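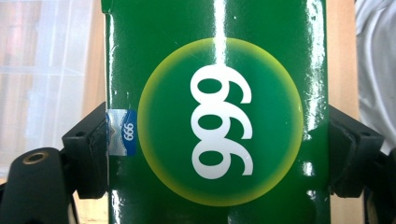 Round sticker with white numerals on glossy green

To: lastero-preparedness list
Subject: Re: Shelter plan for the lower Lastero - open points before May

Thanks for the list of open points. I went through it with the drill notes from last year next to me, and most of it can be settled on this list without another meeting. The original message is quoted first so people who joined recently can follow.

On Tuesday, February 7, 2023, the Ulell shelter desk wrote:
> Hello all,
> we are revising the shelter annex for the lower Lastero and would
> like comments from the towns. The planning number for an overnight
> evacuation is now 1,870 people, which is higher than in the old
> annex. It includes the new housing on the Matos side.
>
> Open points from our side:
> - Do we still open the Matos school first, or the Ulell sports hall?
> - The paper registration cards ran out during the last drill. Do we
> reprint them or go straight to Vitimow for everything?
> - Who holds the key list?
> - Pets. We had no answer last year and we still have none.
>
> We would like to have the text finished before the May drill, so
> please send changes to the list and not to single addresses. We
> lost two comments that way in the last round.
>
> Ulell shelter desk

My comments follow in the same order, with one addition at the end.

Which building opens first

I would keep the Matos school first. It has the bigger kitchen, the parking lot is above the old high water mark, and the bus can turn around without backing up. The sports hall in Ulell is the better sleeping space, but the access road goes through the underpass, and the underpass is closed early in every warning stage we have written down.

What I would change is the trigger. The annex says the second building opens "when the first is full." In the drill that meant the Ulell crew started setting up when people were already standing in the hallway at Matos. Setting up the hall takes the crew most of two hours with cots, tables and power. I suggest we open the second building when the first has registered 200 people, full or not. That is a number the registration desk can see on its own sheet and report by radio.

Cots: we have 144 in the trailer and the rest are on the regional request list. The annex still gives the older total from before the damaged ones were thrown out. Please correct it in both tables, the one in the main text and the one in the appendix.
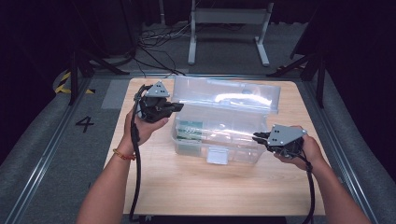 Two hand-held grippers and a clear plastic storage box

Registration

Vitimow worked well at Matos for the first hour. After that the connection in the gym dropped and the desk went back to cards, and then the cards ran out. So my answer to "reprint or Vitimow" is both. Cards are cheap and they don't need a charger.

For the revised annex I propose the following:

1. Every arrival gets a paper card first, even when the system is up. The card has name, home address, number of people in the household, medical needs yes or no, and a phone number. Nothing else. The old card had fourteen fields and most of them came back blank.

The cards are typed into Vitimow by a second person at a separate table, away from the line. In the drill the same person did both, and the line stopped each time somebody had a long last name or no glasses.
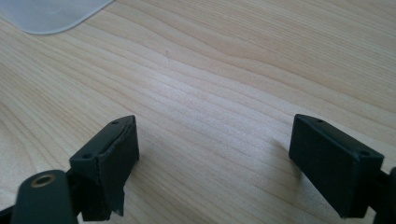
2. Each building keeps its own number range. Matos and Ulell both started at one last time and we spent the evening sorting out duplicates. I don't care how the ranges are split as long as they are printed on the cards in advance.

3. People who check in and then leave to stay with family still get recorded, with the time they left. The search teams need this more than we do. They went back to two houses in the drill for people who had signed in at Matos and gone on to relatives.

4. A head count by radio every hour on the hour. Total in the building, number with medical needs, free cots. Three numbers, always in that order. If a number is not known, say "not known" and go on to the next.

5. Minors without an adult are reported by phone, never by radio. This is already the rule, but it sits in a footnote in the old text and should move up into the main section.
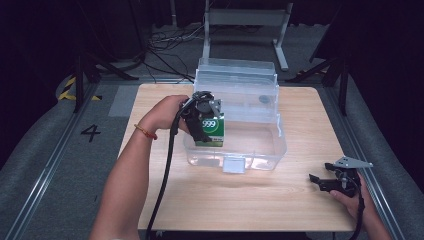 Keys

The key list is with the Matos town office, and there is a copy in the command vehicle. The copy is out of date. The school changed the cylinder on the kitchen door last summer - we found that out with the soup already outside. I have asked the school for the new key and will report here when I have it.

For Ulell I only know of one key to the main hall, and it is on the personal ring of whoever has the weekend duty. That needs a second key in a sealed box on site. Can the shelter desk take that one?

Pets

I would write down something simple. Dogs and cats in carriers or on leashes go to the bike storage at Matos, which is dry, has a door and can be heated a little. Owners look after their own animals and sign for it on the back of the card. Service dogs stay with their person. Anything larger goes to the fairground as in the livestock plan.

It will not cover everything, but last year a family turned around at the door and drove home with their dog, back into the evacuation zone. I would like to avoid that a second time.

Addition: lighting outside the buildings

Not on the list, but it came up in the drill notes from both sites. The walkway from the lot to the side entrance at Matos has one lamp, and that lamp is on the same circuit as the gym. When we switched to the generator it went dark. The mobile light mast is assigned to the river gauge point until midnight. We either need a second mast from the region or a few battery lamps stored with the cots. Battery lamps are faster, and I can get a price from the same supplier we used for the radios.

If there are no objections to the trigger number by the end of the week, please put it in the draft. Corrections to the cot tables can go in right away. For the registration section I would like to hear from the people who worked the Ulell desk, since I was only at Matos.

Regards from the Matos group

P.S. The attachment with the drill notes was too large for the list. It is in the shared folder under "annex", the newer of the two files.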